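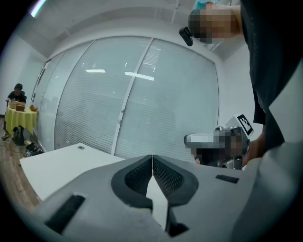 Lettering on book two

The pencils for the second Droldale book are finished and I have moved on to the lettering. It runs to 64 pages, the same as the first one, but there is a lot more talking in it. The ferry chapter alone has the two sisters arguing for nine pages, and I had not left enough room for the balloons on most of them.

On book one I lettered everything at the end, on top of the finished inks, and covered up a fair amount of drawing I was fond of. This time I am placing the balloons over the pencils first. It is slower. I have already redrawn four panels in the harbour sequence so that Husar can stand on the left and speak first, and I moved one whole conversation indoors to get a plain wall behind it.

Elsa Kemppainen is doing the colours again. She has sent back the opening pages with a colder palette than last time, mostly greens and a dull yellow for the lamps, and I like it a lot. We went back and forth over the night scenes — I wanted them darker, she pointed out how badly the dark pages printed in book one — and we have settled on her version. The printer will run a test sheet of pages 12 and 13 before we commit to anything.

Speaking of book one, there are 328 copies left from the print run of 2,250. Once those are gone I don't plan to reprint it in the large format. Any later edition will be the smaller size, to match the Brallavach collection. If you want the large one with the fold-out map, it is still in the shop at the usual price, and I can sign it if you leave a note with the order.

A few people have written to ask whether Gidov is coming back. He is in book two for three scenes. He has a new coat and the same dog.

The short strip that used to go at the end of this newsletter is taking a break while I finish the lettering. It should return with the next mailing. The older strips are all still on the site, apart from the two Christmas ones, which I need to rescan.

Book two is due at the printer in March. Pre-orders will open to newsletter readers a week before everyone else, and the link will come by email.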